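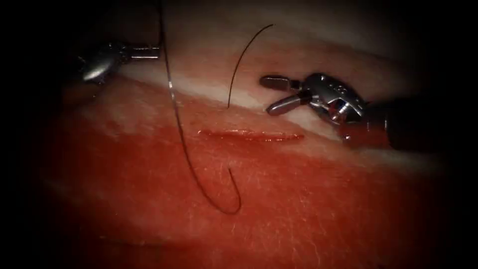

Rocío Magaña wrote in the January thread that a suturing program should be priced per session first and per machine second, and that anyone who starts from the quote for the arms will be short of money before the first year is out.

I am trying to apply that to a real request and would like my assumptions checked. The Prestuvberg training center wants one two-arm system for practice in needle handling, needle passing and closing short incisions. No clinical use. We have 42 trainees to schedule. Two vendors have quoted, Trandberg and Gavero. The request has to cover 3 years and goes in as one number with a breakdown behind it.

Trandberg: higher purchase price, first year of service included, instruments limited to 15 uses each, counted by the system and locked out after that. Gavero: lower purchase price, service separate from day one, no use counter on the training instruments, replacement "on condition." Gavero would not put an expected life in writing.

What I have so far is capital, service, instruments, suture and practice tissue. What is missing? And how do I budget a line for instruments with no stated life?

Retno Liem

Rocío Magaña

Your list is most of the way there. Missing lines, in the order I would add them:

Site work. Power, network drop, floor loading if the cart is heavy, door widths on the delivery route. Get the vendor's site sheet before you sign anything and have your facilities people mark it up. This is capital and should be in the same request. If you ask for it later it looks like an overrun.

Acceptance. Write the test into the purchase order. Ours was a fixed set of tasks: pick up the needle, pass it from one instrument to the other and back, drive it through both edges of a cut, tie. Final payment was tied to completing the set on every instrument delivered. Without that clause you pay in full on the day the crate is opened.

Reprocessing or cleaning. Even with no patients, instruments used on tissue need to be cleaned on a schedule, and the wrist joints are the slow part. Price the labor. If your central department does it, ask what they will charge internally.

Instructor hours. Not equipment, but if it is missing the equipment sits.

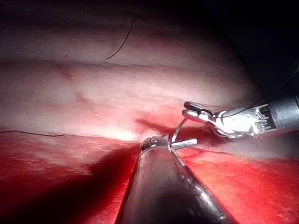 On the instrument line, the mix matters more than the total. Needle work wears the gripping faces of the drivers faster than anything else you own. Passing a needle back and forth puts a driver on both sides, so if you buy one driver and one general grasper per set, trainees will use the grasper as a second driver and you will be replacing graspers early. Buy drivers in pairs for this curriculum and keep graspers and scissors to a minimum. Both vendors will try to sell you a balanced set. Decline it.

For the unlimited-life problem: treat "on condition" as a number you choose yourself. Take the counted life from the other quote as your low case, double it for the expected case, and put the difference in contingency. Then write down what "condition" means. We used three checks – jaws close fully and evenly along their length, the needle does not rotate in a closed grip under a light push, and the wrist moves through its full range with no catch. Fail any one and it comes out of service. If you do not define it, worn instruments stay in rotation and trainees learn to compensate for them, and then you have a teaching problem as well.

For the counted ones, find out what the counter counts. Some increment at every attachment, some once per powered session. If it is every attachment, swapping instruments between trainees will burn through the allowance in a few mornings. Your schedule should then change the person at the console and leave the instrument on the arm.

ledgerline

Agree with most of the above. I do the purchasing side for a similar lab. Our instrument spend in the last full year was 43 units, of which well over half were needle drivers, and the plan had them split evenly across types. Nothing was wrong with the total. We had the wrong part numbers in stock and paid express shipping to fix it.

Two contract points. First, ask for a fixed price list on instruments and service for the whole term, with a cap on any increase. Trandberg agreed to this when we asked before signature. They will probably not agree after. Second, ask Gavero for service on a time-and-materials basis as an alternative to the annual plan. A training unit in a supervised room may not need the response time you are paying for. You need to know how long you can afford to be down, so work that out from your schedule before you compare.

Practice tissue: we buy from Bucur on a standing order and cancel monthly if we are ahead. Storage space was the limit for us, not price. Check shelf life against your class dates. Suture can be expired stock if your stores department will release it, so put it in at a low figure, but do not put it in at zero. The release stopped for us one spring and the line had no money in it.

pkr_bench

Just go with the cheaper one and spend what is left on instruments. You can always trade up. Also look at refurbished, we got ours that way and it's fine apart from one arm that needs re-homing every morning.

Retno Liem

Thanks. Trandberg confirmed today that the count goes up per attachment, so the schedule is being redone around the console change. I have asked both vendors to requote with paired drivers, added site work and acceptance to the capital section, and moved cleaning to its own line. Refurbished is ruled out here by the funding terms. Will post the comparison sheet when the second requote is in.

Contact the moderators | Community guidelines | © Posters retain rights to their own contributions | Back to top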